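Visit Report: Olenia Equipment Renewal Center, Pelberg

Prepared for the members of the Regional Office Equipment Working Group by Kevser Ersoy

Purpose of the visit

In November a delegation from the working group visited the equipment renewal center operated by Olenia in Pelberg. The center receives used desktop computers, monitors and printers from public offices and schools, and returns those that can be put back into service. The remainder is taken apart for parts and sent on for material recovery. The group had asked for the visit after its spring meeting, at which several members reported that they did not know what became of the equipment they released at the end of a lease.

The delegation consisted of 12 people from seven offices. We were received at the front entrance at 9:15 by the site manager and remained on the premises until shortly after three in the afternoon. The program covered the receiving dock, the data handling room, the desktop workshop, the parts store and the packing area, followed by a discussion in the meeting room on the upper floor.

Receiving and sorting

Equipment arrives at the rear of the building on pallets or in wheeled cages. Each delivery is checked against the list supplied by the sending office. The staff told us that the lists are often incomplete, and that power cords and keyboards are the items most frequently left off. The center accepts deliveries of up to 1000 items in a single booking. Anything larger has to be divided over two days.

Each unit is given a label at the dock, and the label stays with it through the whole building. Members asked whether their own asset tags are removed at this stage. They are left in place until the storage drive has been dealt with, and are then taken off by hand with a plastic scraper. The center would prefer that offices use tags on the side panel of a computer and leave the front free. Adhesive residue on a painted front panel takes longer to clean than the rest of the case put together.

Damaged units are set aside in a marked bay. Cracked monitors are not repaired on site. They are collected once a week, on Friday, by the carrier Du Plessis, which also handles the return of empty cages to the sending offices.

Data handling

The data handling room is separate from the rest of the building and is entered by badge. Visitors were admitted in two groups of six. The drives are erased on racks along the back wall, and a record is printed for each one. Where a drive fails during erasure, it is placed in a locked container and destroyed. The sending office may request the records for its own units, although few do so. Several members of our delegation said that they had not been aware that the records existed, and the group may wish to circulate a note on this point.

Photographs were not permitted in this room.

The desktop workshop

The greater part of the morning was spent in the workshop, where desktop computers are opened, cleaned, inspected and, where needed, fitted with other parts. Our host explained the order of work at one of the tables and invited questions throughout.

Before a case is opened, the outside is wiped and the vents are cleared of dust. The side panel then comes off, and the inside is inspected before anything is disconnected. The staff look first for swollen capacitors, bent pins and missing screws. Cables are checked for crushed insulation, in particular where they pass close to the drive cage. The processor and the memory are taken out early in the inspection and kept together so that they are not mixed with parts from another unit. We were asked not to touch the gold contacts on either.
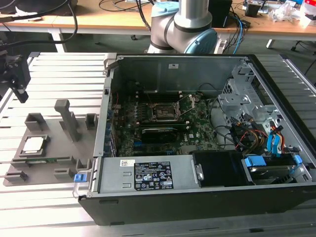 An opened desktop computer in the workshop, with the processor and a memory module placed in the gray tray beside it.

Several members remarked on how much of the work in a computer of this type can be done without a screwdriver. Blue plastic is used for a number of the parts that are meant to be handled, among them the clips on the hard drive. Our host noted that this makes training easier, as a new employee can be told to begin with the blue parts and to ask before touching the others. Cases without such fittings take noticeably longer, and the center keeps a separate table for them.

The socket received the most attention from the visitors. Once the processor is out, the contacts underneath are open to damage, and a dropped screw can ruin the board. The rule in the workshop is that no tool is passed over an open socket. Boards that are to be stored are fitted with a plastic cover first. Offices that carry out their own upgrades were advised to keep the covers supplied with new boards, as the center has trouble finding enough of them.

The question of mixed parts was also raised. A graphics card, a drive or a power supply may be moved from one computer to another of the same model, and this is recorded on the label. The center does not move power supplies between different models, even where the connectors match. One member asked whether older hard drives are replaced as a matter of course. They are replaced only if they fail the surface test or if the receiving school has asked for a solid-state drive and agreed to the extra cost.

Thermal paste is cleaned from the processor with a lint-free cloth and applied again before the unit is closed. The closed unit is then left running for 23 hours in an adjoining room. The figure caused some amusement. It was explained that a full day had been the original rule, and that one hour was given up so that the units could be unplugged before the next batch came in.

Parts store

Parts that pass inspection but are not needed at once go to the store on the same floor. Memory is kept in antistatic trays, sorted by size and speed. Cables are coiled and tied, and are held in open bins by type. The store runs on a stock program named Kadinon, which was shown to us on the terminal by the door. A sending office can look up whether a particular part is available and reserve it for its own repairs. At present the program is open to offices with a service agreement, and the site manager indicated that wider access is under consideration.

The store was orderly, but space is short. Two aisles could be used only from one end on the day of our visit. The shelf for computer feet, screws and slot covers was pointed out to us with some pride, and one member of the delegation left with a replacement latch for a case that had been held shut with tape in his office.

Packing and return

Finished units are packed in reused cartons with molded inserts. Each carton holds one computer, one power cord and a printed sheet with the test results. Keyboards and mice travel separately, 40 to a crate. The center asks receiving offices to keep the inserts and return them with the next delivery – a request that is printed on the lid of every carton and, by the account of the packing staff, seldom followed.

Discussion

The afternoon discussion dealt mainly with practical matters between the offices and the center. The following points were noted:

Offices should remove optical discs and memory cards before handing over equipment. Items found at the center are held for one month and then destroyed.

Passwords set in the firmware should be cleared in advance. Where this is not possible, the password should be supplied in a sealed envelope with the delivery list.

Small form factor computers should be stacked flat, with cardboard between the layers. Units stacked on end tend to arrive with damaged latches.

Requests for erasure records should be made at the time of booking. Later requests can be met but take more time.

There was a longer exchange on the age of equipment. Some offices hold computers in storage for two or three years before releasing them, by which point few schools are willing to accept them. The center would like to receive units within six months of replacement. Members from the smaller offices pointed out that they keep a reserve for staff changes and could not easily do without it. It was agreed that the working group would take up the matter at its next meeting, and that Olenia would provide a list of the models currently most in demand.

The working group thanks the staff of the center for their time and for the lunch provided. Members who were unable to attend and wish to visit may contact the undersigned, who will pass the names to the site manager. Safety shoes are required at the dock and should be brought along.

Kevser Ersoy
Secretary to the Working Group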